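Opinion > Technology > Work and Machines

We use cookies to remember your settings. By continuing to read you agree to this.

The slow hand is a good teacher

In November I began to work some evenings for a small project called Lillo, here in Estville. The work is to show tasks by hand, so that later a robot can learn them. Before, I did the same kind of work by remote control for Kong, from a desk, with two levers and a screen. I have now done both, and I want to defend the hand.

With remote control, I was always a guest in the arm of the machine. I wanted to lift a cup and first I had to think how the elbow must go. After 2 hours my eyes were tired and my movements became careful in a wrong way – I was avoiding mistakes of the lever, and the robot would learn this fear together with the task.

With a gripper in the hand it is different. You go into a normal bedroom, you put the snacks on the sheet beside their box, and you work. A bag of chips is a difficult thing. It is full of air, it makes folds, and it slides when you touch its neighbor. My own fingers know this since childhood, and a part of this knowledge passes into the tool.
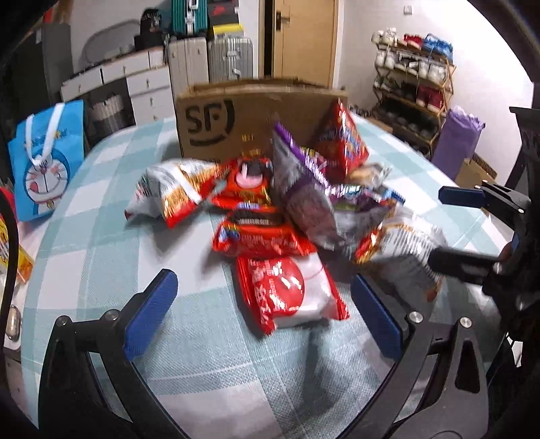

People who prefer remote control say that the hand cheats. A person can turn the wrist in ways that the robot cannot follow, and then the recording is useless. This is true, and I have lost good work for this reason. But a person can learn the limits of a robot in a few evenings. I am less sure that a person at a desk can learn again what it is to feel a thing slip.

My second argument is about speed. At Lustenen, where a friend of mine trains new people, they ask for 10 repetitions of each task, as quickly as possible. I think 6 slow ones would be better, if between them you change the pile a little. When I hurry, I throw more than I place. A machine which learns from me in that mood will also throw.

I do not say that the desk should disappear. For places with heat or chemicals it is the only decent choice. For the things of a home, I would give the teacher a tool and enough time.

Comments (3)

marrow_lane: I did levers for 5 months and the part about fear is right. My shoulders still remember it.

Tilde: You forget that with remote control the robot itself is there, so you see at once what it can't reach. That is worth some tired eyes.

oldpress: Are the evenings paid by the hour or by the repetition? It changes the whole argument about slow work.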